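Chapter 3
Plants That Save for a Dry Day
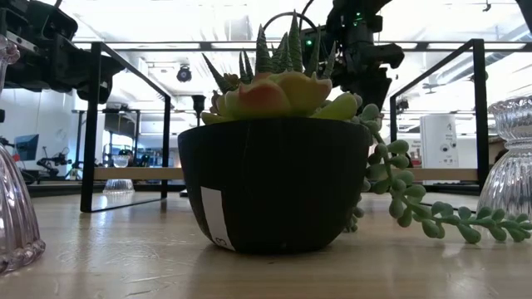
Every living thing has to solve the problem of water, and few groups solve it with as much style as the succulents. Rain may fall on a desert slope for one afternoon and then stay away for months. Grasses die back. Many wildflowers wait it out as seeds. A succulent drinks fast, stores what it can, and spends it slowly.

The word itself comes from the Latin for juice or sap. It doesn't name a plant family! Cactuses are succulents, and so are aloes, stonecrops, and many spurges, though some of these are only distant relatives. They came to the same answer separately, over millions of years, and biologists call this convergent evolution. You met it in Chapter 2 with the wings of bats and birds, and it will come up again when we get to roots.

Cut across a thick leaf and you will find large, thin-walled cells packed with water. Outside them is a skin coated in wax, which slows drying. The shape helps too: a plump leaf has much less surface for its volume than a flat one, so there is less area through which water can escape.

The strangest trick happens after dark. Most plants open their pores by day to take in carbon dioxide, and they lose water vapor every time they do. Many succulents open theirs at night, when the air is cooler, and hold the carbon dioxide as an acid until sunrise. Taste would tell you (please don't try it) that such a leaf is more sour at dawn than at dusk. We will measure this change in the Venley leaf lab at the end of the chapter, using 600 milliliters of distilled water and a strip of pH paper.

Before you read on, look back at your notes on photosynthesis and make sure you can explain these terms:

stoma
transpiration
cuticle
vacuole

Section 3.1
Where the Water Goes

Start with a single raindrop landing on dry, sandy soil.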